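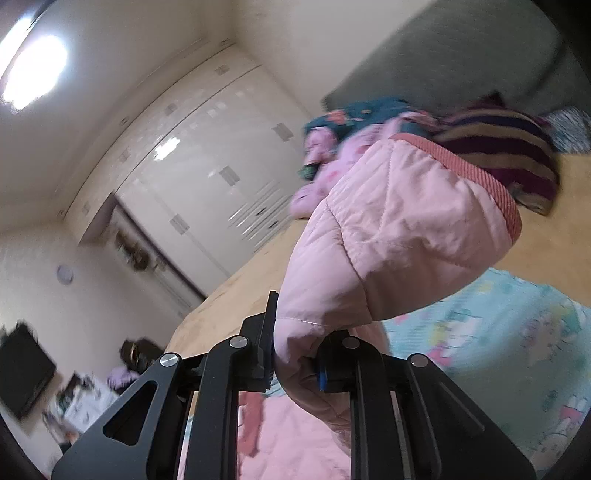

4.2 Why padded clothes stay in the closet

I went into this part of the study thinking that people hang on to clothes for sentimental reasons, and that quilted and padded things would be no different from jeans or T-shirts. I was wrong about the second half. In the 221 closet diaries I collected in Misumlow and Gotden, padded items came up again and again under "haven't worn it, not getting rid of it," and the reasons people wrote down were mostly about construction.

The cuff is a big part of it. A quilted piece with a ribbed cuff, like the pink one in Figure 2, is really two fabrics with two different lives. Ribbing stretches and gets grubby and takes all the rubbing at the wrist or ankle, while the padded part can still look fine years later. So you end up with something that is half worn out, and my diary keepers didn't know what to do with half worn out. One woman in Gotden wrote that hers was "too good for the rag bag and too sad for company," and I've borrowed her phrase as a code in Table 3.

Then there is mending. I asked everybody whether they'd try fixing the item themselves, and for plain woven clothes a lot of people said sure, why not. For quilted ones they got nervous! They worried about the filling coming out, or about catching the lining, or about a new line of stitches pulling the old ones into a pucker. (I sew a little, and I think that last worry is fair – I've done it to a vest of my own.) Severin Kuster found the same kind of nerves when he interviewed customers at the Hofstetter repair counter, although his people had already decided to pay for help, so his group and mine don't line up perfectly.

Storage matters too, and I wish I'd asked about it earlier. Padding eats up space, and I expected that to push things out the door. In the smaller apartments it did. In the houses it went the other way: bulky items got moved to a spare room or up to the attic in spring, and once they were up there they dropped out of the yearly sort. I only added the storage question in December, for the last 90 diaries, so please read the right-hand column of Table 4 with that in mind.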